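What I Learned From a Year of Tracking Our Groceries

2022-06-14

In January of last year I started writing down every grocery purchase we made. I had tried this twice before and quit within a few weeks both times. This time I kept going for the full year and then a few months past it, so I have enough to write about now.

The reason was simple. Our card statement said we were spending more on food than on the car, and I couldn't say what we were buying. We cook most nights. We don't eat out much. The money was going somewhere and I wanted to see where.

How I kept the list

I started with an app called Stodex. It reads receipts from your phone and sorts them into groups. It worked fine for the big supermarket and badly for everything else. The receipts from Trindade, the small market near us, are printed so lightly that the app read half the lines as blank. After a month I moved to a paper notebook and a plain spreadsheet. Every receipt went into a bowl by the door, and on Sunday night I typed them in.

I kept the groups broad: produce, dairy, meat and fish, dry goods, frozen, drinks, sauces and condiments, snacks, and a last one for things like foil and dish soap. I had more groups at first and merged them when I found I was spending too long deciding whether hummus was a snack.

By the end the sheet had 896 lines in it. That sounds like a lot of typing, but it came to less than 30 minutes a week.
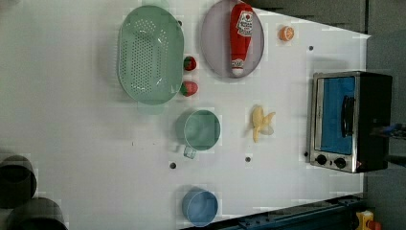 Where the money went

Meat and dairy were about what I expected. Produce was lower than I expected, and we threw out more of it than anything else. Greens were the worst. I bought a large box nearly every week and a good part of it went into the compost.

Condiments surprised me. I never thought of them as a cost, as each bottle is only a few dollars. But we had a habit of buying one for a single recipe and then losing it behind the others. When I cleaned out the fridge door I found three open jars of mustard and two of the same chili paste. One bottle of ketchup, on the other hand, lasts us a very long time. If I had to cut the whole shelf down, it would be ketchup, soy sauce, one mustard and one hot sauce.

Drinks were the other one. Sparkling water alone came to more than our rice, beans, flour and pasta put together. We bought a soda maker in the spring and that line dropped to the price of the gas refills.

What we changed

We shop with a list now, and the list is written after looking in the fridge. I used to write it from memory at work and then buy a second of whatever we already had.

We buy fruit in smaller amounts, twice a week. Berries go on top where they can be seen, and they get eaten first. Citrus can wait, so it goes in the bottom drawer.

I stopped going to Gramavmont, the warehouse store out by the highway. The prices per pound are good, but I never once left there with only what I went in for. I still have most of a very large bag of bread flour from that store.

We also freeze bread the day we buy it and take out slices as needed. I don't notice a difference once it's toasted. 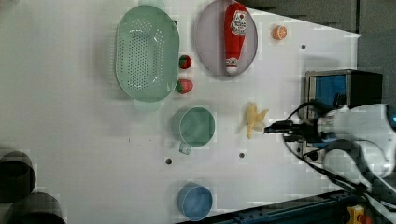
Strawberries, an orange fruit and the ketchup.

The total for the year came out about the same as my guess for the first few months, times four. The second part of the year was lower than the first, but we were also away for part of the summer, so I wouldn't put much weight on that. Comparing this January with last January is fairer, and there we were down by a little over $100. Some prices had gone up in between.

I'm not going to keep tracking at this level. I've gone down to one number a week, the total, written on the calendar in the kitchen. If it climbs for a month or so I'll go back to saving receipts. The spreadsheet is still there, and so is the bowl by the door, though at the moment it mostly has keys in it.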